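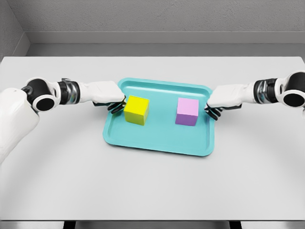 Casten Bimanual Tray Suite

Simulation task package for two-arm policy training

Product status: current release
Requires: Bonov simulator core, Ivero arm models

Overview
Casten is a set of two-arm tasks built on one shared tabletop. Each task uses two cubes, a tray and a pair of facing arms. The tray task is the base level and should be trained first. Each arm works on the cube on its own side.

Contents
3 tasks: tray, handoff, stack
1000 demonstrations per task, recorded in simulation
Reward and reset scripts
Caruso baseline policy with training config

Method
Caruso predicts a short block of joint targets for both arms from a single camera view and the current joint positions. One network drives both arms. An earlier version used a separate network per arm and did worse on handoff, where timing between the hands matters most. Training was repeated with 3 random seeds and the released weights are from the median run.

Result
Cutting the tray demonstrations to a quarter had little effect on success rate. The same cut on stack lowered it by 18 points. Most failed stack runs ended with the second cube released too early. Full curves are in the download.

Limits
Cube size and mass are fixed. Cube color can be changed in the task file, but the baseline was not trained on other colors. Contact settings have not been matched to hardware.

Licensing
Single lab or site license. Updates to the task files are included until the next major release of Bonov.

Request a quote
Download data sheet
Release notes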